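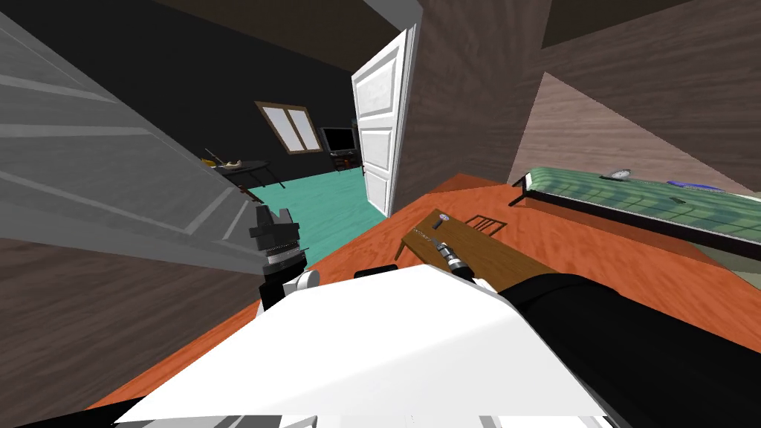

Unit 4: Reading a Vacation Rental Listing

Introduction to Travel and Lodging
Instructor: Aranka Hegedűs

Bring these notes to the workshop along with your calculator. We will use the Prelska listings from the reader, pages 18 to 26.

1. What a listing is

A listing is an advertisement and also the start of a contract. The headline, the short blurb and the photos are advertising. The house rules, the fee table and the cancellation terms are what the guest agrees to at booking. When the two parts disagree, the guest usually finds out on arrival, and the agent hears about it the same evening.

Read the listing from the bottom up: rules first, then fees, then the blurb.

2. Size and sleeping capacity

"Sleeps 8" tells you how many people the owner will allow. It does not tell you how many beds there are. Ask for a bed list by room. A sofa bed in the living room counts toward capacity in nearly every listing, and so does a bunk sized for a child.

Floor area is less useful than it looks. Some owners include the garage, the covered porch or both. One house in the Prelska set is given as 2,630 square feet, but 602 of that is a screened deck, so the indoor space is 2,028 square feet.

Terms to know:
Studio – one room for living and sleeping, with a separate bathroom
Efficiency – a studio with a small kitchen
Lock-off – part of a larger unit that can be closed and rented by itself
Split plan – bedrooms on opposite sides of the living area

3. Location words

"Steps from the beach" has no fixed meaning. "Beachfront" should mean nothing stands between the property and the sand, but a public path is often allowed. "Ocean view" may apply to one window. Ask which rooms have the view and what floor the unit is on.

Many owners hide the street address until payment. You can still ask for the nearest cross street and the walking time to a named place. In the Cluneck case (reader, page 31) the guests booked a place "in the village" and were put two miles up the hill, past the last bus stop.

4. Working out the real price

The nightly rate is only the first line. Add cleaning, the booking fee, local lodging tax and any charge for extra guests, linens, parking or pets. A refundable deposit is listed separately. It is not part of the price, but the client has to have the money available.

Worked example, Torko Lodge, seven nights in November:

Nightly rate, 7 x $275: $1,925
Cleaning: $180
Booking fee: $150
Lodging tax: $216
Total: $2,471

That comes to $353 a night, rounded. Compare this figure with a hotel quote – never the $275. For a family needing two hotel rooms the house may still be cheaper, and there is a kitchen.

Check what the tax is charged on. In some places it covers the cleaning fee and in others it does not.

5. Cancellation

Write down three things for every booking: the last date for a full refund, the last date for a partial refund, and the time zone used. A deadline of 5 p.m. at the property can be mid-morning for the client.

Travel insurance is covered in Unit 6.

6. Exercise

Work in pairs. Take the Moen cottage listing and find the total for four nights with three adults and a dog. Then write five questions you would send the owner before booking. Mavis Nguyen-Tran will play the owner in the second hour and will answer only what she is asked.

Hand in one sheet per pair, with both names on it.

Reading for next time: Unit 5, Package Tours, first half only.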